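Ernell Community Help > Shops and Warehouses > Working with automation

Shop getting automatic ordering and a shelf-scanning robot – what happens to the shelf staff?

Posted by bay_four
Wednesday, July 29, 2020

I work on the floor in a medium-sized supermarket, mostly snacks, biscuits and drinks. We were told last week that the shop is going over to Lurnex. As far as I understand it this is two things together. One is an ordering system that works out what we need from the till sales, so the section staff stop doing their own orders. The other is a robot that drives up and down the aisles before opening and looks for gaps, wrong prices and things in the wrong place. It then sends a job list to a handset.

There are 10 of us on the shelves. The manager said there are no job losses planned. He also said "planned" twice, so you can imagine how that went down.

At the moment I do my own section. I walk it in the morning, write down what is short, fetch it, fill it, face it up, and do the order before I go home. I have done it that way for years and I know what sells when. I would like to hear from people whose shop already has this or something like it:

Do the hours get cut?
Is the ordering any good, or do you spend the day putting it right?
What do you do all day once the robot has done the walking?
Does it keep a record of how fast each person works? This is the one people here are most worried about.

We have the Annan branch of the same chain not far off and they are supposed to have had it since November, but I don't know anyone there. We have a meeting with the manager soon and I would like to go in with something better than rumours.

Replies (3)

Posted by nights_then_days

We have had Lurnex for a good while. It's all right. The robot gets stuck on the mat by the doors and someone has to go and push it. Hours did not change for us but two people left and were not replaced, so make of that what you want.

The ordering sends too much cat food.

Posted by talstead_grocery

I am a section lead at a shop in Talstead and we went through the same change, so I will take your points in the order you put them. Bear in mind I am only talking about one shop.

Hours. The contract hours stayed as they were. What went was overtime, and it went quickly. The extra hours had mainly been for the gap walk before opening and for the weekly price check, and those are the two jobs the robot does. If any of your ten rely on overtime to make up their money, raise that at the meeting by itself, because "no job losses" does not cover it. We didn't ask, and three people on our team were noticeably worse off by the second month. In the end they were offered longer contracts, but they had to push for them.

Ordering. Better than I expected on ordinary lines and poor on anything unusual. We carry 3,156 lines in grocery. For most of those it orders about as well as a person who knows the section, and it never forgets one. It does badly with festivals, school holidays, a change in the weather, and anything that has been out of stock for a while. If a line has sold nothing because there was nothing on the shelf, it can decide nobody wants it. You need to know who is allowed to correct the order. For the first few weeks only the manager could, and that was a mess – he does not know that the hot mixes sell out before a long weekend, and the person who did know had no way of telling the system. Now each section lead can change a line up to a limit. Ask for that from the start.

The other thing to watch is the stock count. The system trusts its own number. If it thinks there are packets out the back and there aren't, it will not order more. We had one very bad morning when the list came up with 117 gaps and for nearly all of them the system said we had stock. It had been building up for weeks through damaged goods that were thrown away without being scanned out. Since then every burst packet gets scanned before it goes in the bin. It is dull and it takes time, and someone has to be given that time.

What you do all day. You fill shelves. The robot looks, it does not lift anything. It has a mast with cameras on it and no arms at all. The walking about with a notepad has gone and so has the sitting down with the order, and what is left is the physical part, which there is now more of in each shift. I would say this is the biggest change and it was the one least talked about beforehand. The ordering used to be an hour or so off your feet. Two of our older staff found it hard. We now swap people between filling, the returns desk and stock checks in the same shift, and it has helped a good deal.

Snacks are the section where hands are still needed most, so you may notice less difference than someone on tins. Bags slump, slide behind each other and turn round. A packet of one kind gets put back among another kind, and the robot will often report it as two faults, a gap in one place and a wrong item in another, when you would put it right in a few seconds without thinking. The handset gives you a line such as "middle shelf, low facing" and you still have to go and look at what is really there, bring the packets forward, square them up, and check the ones behind are the same.
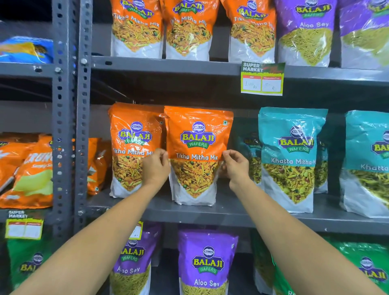
Facing up the Tikha Mitha Mix on the middle shelf, Khatta Mitha Mix to the right of it.

Price tags need sorting out before the robot arrives. If yours are filled in by hand, as on that bay, ask how the scanner is supposed to cope with them. Ours could find a tag but could not read handwriting with any confidence, so it flagged nearly every one as "check price" and the list was no use to anyone. A tag with nothing written in the boxes, like the one under the orange packets there, was the one kind it picked out properly. We changed to printed tags section by section. It was a lot of work, nobody had put hours aside for it, and it landed on the same staff who were learning the handset. Ask who is going to do it and when.

Records. Yes, the handset logs when you open a job and when you close it, and under whose sign-in. In our shop the manager can see it by person. To begin with there was a sheet on the staff room wall with average times, and it caused bad feeling straight away, mostly because the jobs are not alike. Ten bags of crisps and ten trays of water count as one job each. The sheet came down after a couple of weeks. What we have now is a written note, signed by the manager, saying the times are used for planning the rota and not for warnings. I can't tell you how much weight it would carry if it came to it, but people calmed down once it was on paper. Get it in writing before the first sign-in if you can.

One practical thing. Keep your own notes on your section for the first two months, as you do now. What was short, what the list said, what the order sent. When I said the ordering was wrong I was told it would settle down. When I brought in a page of dates and lines, the limits were changed the same week.

Posted by ex_warehouse_K

Agree with most of the above. I would add training. We got twenty minutes on the handset and a leaflet. The people who were quick with it ended up doing everyone's closing jobs for them, so the log showed two very fast workers and several who hardly seemed to do anything. Everybody should have their own sign-in and nobody should be lending it out, even as a favour.

Also ask what happens on the days it is broken. Ours was off for most of a week and there was no list, and by then the newer starters had never done a gap walk without one. We do one by hand every Monday now to keep in practice. Takes two of us the first part of the morning.

I don't think it is a bad system. I liked not doing the order. But I am somebody who never liked doing the order, and a couple of my workmates felt the interesting bit had been taken off them, and I don't think they were wrong either.

Comment from bay_four

Thank you, this is much more than I hoped for. I had not thought about the overtime or the tags. Ours are all handwritten. I have put the overtime, the correction limit, the tags, the written note on timings and the spare hours for training on one sheet and passed it round the others before the meeting. Will post again once we have had some answers.

Comment from talstead_grocery

Good. Put the damaged stock scanning on there as well.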